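Ticket 2843
Product: Griltular household scene pack, evaluation license
Vendor: Listance
Opened by: Dwayne Zamora, Rutherford integration desk
Status: Waiting on vendor
Priority: Medium

Summary: grasp check reports "object held" while both fingers are still open. Reproduced on a clean install with the default gripper profile. The pick target is the small handheld device.

Log, first failing run: 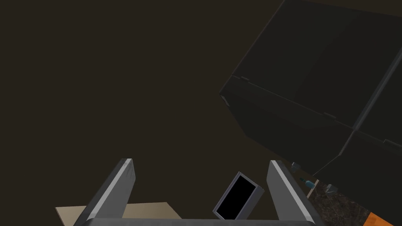 The planner log gives a grasp score of 65 at this step and goes straight to the lift command. No contact event is written. Restarting the physics service does not change the result. Lowering the time step makes the run slower and gives the same score.

Tried so far:
Reset gripper profile to default. No change.
Removed the custom Eltovari controller plugin. No change.
Raised the contact threshold to 24. Score drops, false "held" remains.
Replayed 10 saved episodes. Same fault in all of them.

Second issue, possibly related. On the hallway route to the glass-paned door, the base camera view loads correctly but the finger state is reported as closed for both grippers.
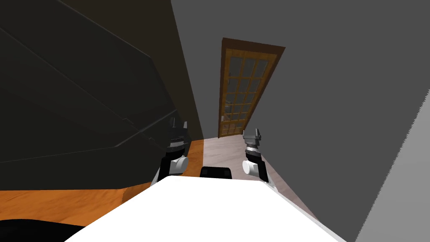

Reading time: 1 min

Both faults point to the finger state being read from the last command sent instead of the joint position. If so, the grasp check is comparing a command with itself. Please confirm which value the checker uses in the April build.

Needed from Listance: a patched checker, or a config flag to force joint readings. The evaluation stays on hold for pick tasks. Navigation tests continue.

Attached: planner log, profile file, episode list.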